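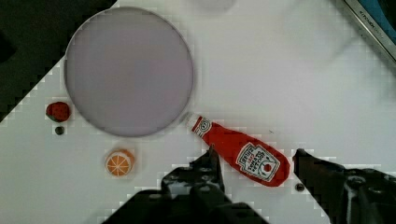
Plate, strawberry, orange slice and ketchup bottle from the play kitchen set.

Play Kitchen Set: Frequently Asked Questions

These are the questions we get most about borrowing the play kitchen set from the Cletbridge toy library. The set is item 3424 in the catalog.

What age is it for?
Three and up. The small fruit pieces should be kept away from younger brothers and sisters who still put things in their mouths.

How long can I keep it?
Two weeks. You can renew once if there is no hold on it. Holds get heavy in August, when school is out.

How do I clean the dishes?
Wash the plate, bowls and cup by hand in warm water with a little dish soap. Please don't put them in the dishwasher. Dry them with a towel before they go back in the bag.

Can the toy food get wet?
Wipe it with a damp cloth. Don't soak it – water gets inside some of the pieces and takes days to come out.
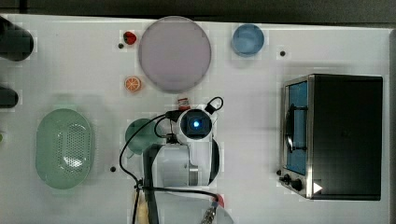 Blue bowl, green cup and pale green colander, with the plate at the top.

Is anything supposed to go in the ketchup bottle?
No. It is for pretend use only. Bottles that come back with real sauce or paint in them are charged as a lost piece.

What if I lose a piece?
Tell the desk when you return the set. The first small piece is free. After that we charge the replacement price on the list at the desk. If it turns up later, bring it in and we'll refund you.

Can I add food we already have at home?
Yes, but check that your own pieces don't go back in our bag. We have ended up with a lot of extra carrots this way.

Any ideas for playing with it?
Sorting by color works well with younger children. Older ones like to take orders, serve a plate and then clear the table. Draining fruit in the colander is popular too.

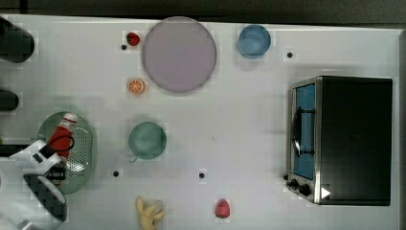 Mio Kamata wrote to us that her son wouldn't put the fruit away until she made it the last part of the game. He "closes the restaurant" now, and every piece goes into the bag before dinner. She asked if the set could be kept for a third week. If there is no hold after your renewal ends, ask at the desk and we can usually extend it.

Page updated 2025-12-24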